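怎样看懂一场机器人取放演示：开放日参观教程

更新于2024年1月

上一篇讲怎么报名，这一篇讲到了现场以后怎么看。我刚从 Beludard 的开放日回来，在料架旁边站到腿酸，笔记本写得密密麻麻，趁着还热乎整理出来。内容适合第一次看机械臂演示的人，也适合以前看过、但看完只记得“它会动”的人（我第一次就是这样，回家路上同事问我学到了什么，我想了半天说：夹子是黑的）。

这次的演示项目叫 Jesier，内容说出来特别朴素：机械臂用夹爪拿一个浅浅的金属托盘，在流利架上取和放。没有跳舞，没有挥手，没有冲咖啡。可是我真心觉得它比那些好看！一个托盘、一排滚轮、两根手指，能看的东西多得超出想象。

一、出发前要做的事

先把参观须知读完。Beludard 的须知里写了鞋子要包脚，长头发要扎起来，挂绳和围巾到了围栏边要收进衣服里。我在门口看见有人因为凉拖被请去换鞋套，耽误了开头那段讲解，很可惜。

再想好自己要看什么。写三个问题就够，写在纸上。我带去的是这三个：

托盘放下去以后，它怎么知道放稳了？
夹的时候力气是怎么定的？
如果托盘摆歪了，它还拿不拿？

问题写得越具体，讲解员越愿意聊。问“这个机器人厉不厉害”，人家只能笑一笑；问“托盘歪了怎么办”，Oi-ling Kuo 当场蹲下来给我比划了好一会儿。

要带的东西：笔、小本子、一副耳塞（隔壁展位在打气动工具）、水。手机当然可以带，闪光灯务必关掉，强光直射会给视觉系统添麻烦，现场也有告示。

二、到了现场先站哪里

大多数人一进来就挤到机械臂正前方。我的建议是先退一步，绕着料架看一圈，搞清楚这几件事再找位置。

第一，料架的高端和低端在哪边。流利架的滚道是斜的，货从高端放进去，靠自重往低端走。认准低端，你就知道托盘最后要停在哪里，取放动作多半围着那里发生。

第二，挡住托盘的是什么。低端通常有一根横梁或者挡条。放托盘时离它太近会磕到，离得太远托盘会自己滑一段再撞上去。这一小段距离是整个动作里最讲究的地方，值得盯着看好几遍。

第三，相机装在哪里。Jesier 这套用了两种视角：一种固定在工作区旁边，看得到料架和托盘的整体关系；另一种装在夹爪附近，跟着手走，看得近，但是手指自己会挡住不少画面。现场如果有屏幕，站在能同时看到屏幕和实物的地方最划算。

绕完圈以后我选了低端的侧面，和围栏隔开一臂。能看到托盘边缘和滚轮之间的缝，又不会被手臂挡住。

三、按动作拆开看

一次取放看起来一气呵成，第一遍就让自己随便看，享受一下。从第二遍开始，每一遍只盯一个环节。下面是我用的顺序，你可以照搬。

1. 接近
看手指从哪个方向靠过来，速度在哪里变慢。好的程序在离托盘还有一段距离时就开始减速，你会觉得它“犹豫”了一下。Calum Rennie 说他们调这个减速点调了好几个星期，太早显得磨蹭，太晚就会碰到旁边的蓝色料箱。

2. 夹持
看手指碰到托盘的哪个位置。浅托盘的边很矮，可以用力的地方很少；夹得太紧薄板会变形，夹得太松一抬就歪。听声音也有用，干净的接触声很短，如果听到“吱”的一声，说明有滑动。

3. 抬起
蹲低一点，让视线和托盘底面齐平。看托盘离开滚轮时是不是两头一起离开。先翘一头不一定是故障，有些程序会故意这么做，免得托盘底在滚轮上卡住。这时候就可以举手问了。

4. 移动
这一段容易看走神，因为最顺。我会改看托盘的平面有没有晃。金属托盘反光很强，盯着表面的光带，光带抖，托盘就在抖，比看边缘灵敏得多。这一招是 Oi-ling 教我的，学会以后我简直停不下来，回家看烤盘都在看光带！

5. 放下
看它落在哪几条滚道上。托盘比单条滚道宽，得同时搭在滚轮上才稳。放歪一点点，后面就可能走斜，卡到侧边。

6. 松手和退出
最容易被忽略的环节。手指张开以后往哪个方向退？退的时候会不会带到托盘边？我们那一场有一次就是退出时轻轻带了一下，托盘转了一个小角度，全场“哎呀”一声。我喜欢这种时刻，比一路顺利学到的多。

四、怎样记笔记

不要写作文，来不及的。我把一页纸竖着折成两栏，左边写环节的序号，右边只写一个词：稳、慢、擦、抖、歪。每看一遍写一行。看完一轮再回头补句子。

另外画一张俯视草图，标出料架低端、托盘、手臂底座和你自己站的位置。不用画得好看，我画的机械臂像一把折叠伞。可是回来以后再翻，全靠这张图才想得起来哪边是哪边。

如果现场允许拍照，同一个环节尽量从两个角度各拍一张。远的看关系，近的看接触。下面几张是 Jesier 演示时的固定视角和夹爪视角，可以先拿来练练眼力，试着对照第三节，找找手指、托盘边和滚道各在什么位置。
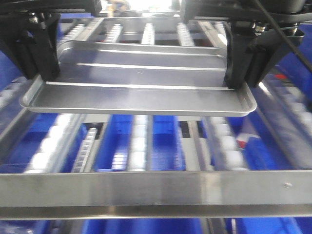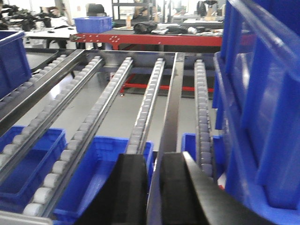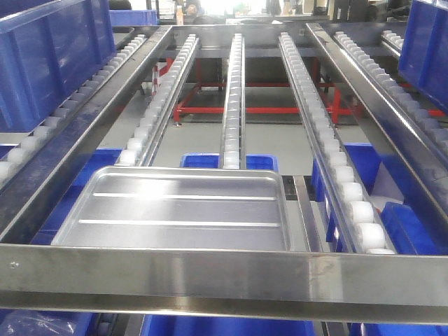
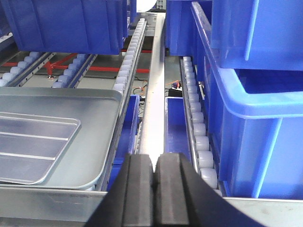
五、提问时间怎么用

演示结束后一般有一段自由提问。先问和你刚才看到的动作有关的，再问大方向的。讲解员刚看完同一轮动作，记忆也新鲜，回答会特别具体。

我问得最值的一句是：“今天哪一次你们自己最不满意？”Calum 一下子就来劲了，从滚轮阻力讲到灯光，一直讲到下一场观众进来。他还提到，Jesier 到开放日前一天为止记下了1,697次取放，每一次都留着记录，出了问题可以翻回去看当时的画面。另一个数字我也记了：单次动作的日志里最多存400条状态信息，多了就要手工清理，他们正在改。

有几类问题建议换个问法。“多久能代替人工”这种，现场工程师很难回答，换成“哪一步现在还需要人帮忙”就好答多了。问价格的话，去前台要联系方式，别在围栏边占着工程师。

六、带孩子或者带团队去

带孩子的话，站侧面，别站正面，正面的大人太多。给孩子一个任务，比如“托盘碰到滚轮的时候喊一声”，他会看得比你还认真。

带团队的话，把第三节的环节分下去，每个人只负责一个，回来凑在一起讲。我们组就是这么干的，负责“退出”的同事本来嫌自己分到的最无聊，结果那次带歪托盘只有他看清了是哪根手指先碰到的，得意了一路。

七、常见的小毛病

趴在围栏上。围栏有感应，压到会触发停机，大家都得等复位。

看屏幕看得太多。近处的画面很吸引人，可是画面可能有一点延迟，想判断快慢还是看实物。

一停下来就以为坏了。演示中途停顿的原因很多，可能在等确认，也可能在重新识别。看指示灯，或者直接问。

看完一轮就走。至少看5轮吧！头两轮你还在适应节奏，后面才开始看出差别。

八、之后还能去哪里看

Strickland 的厂区三月也有开放日，听说会演示把料箱从高端补进料架，和这次的取放正好能接上，我已经报了名。Clakis 那边是预约制，人少，可以靠得近一些，但是讲解以英文为主，术语最好提前查一下：流利架是 flow rack，滚道是 roller track，夹爪是 gripper。

去过的朋友欢迎把你的一词笔记贴在评论里，写明看的是哪一场、站在哪个位置。我尤其想知道站在高端那一侧能看到什么，这次我没来得及绕过去。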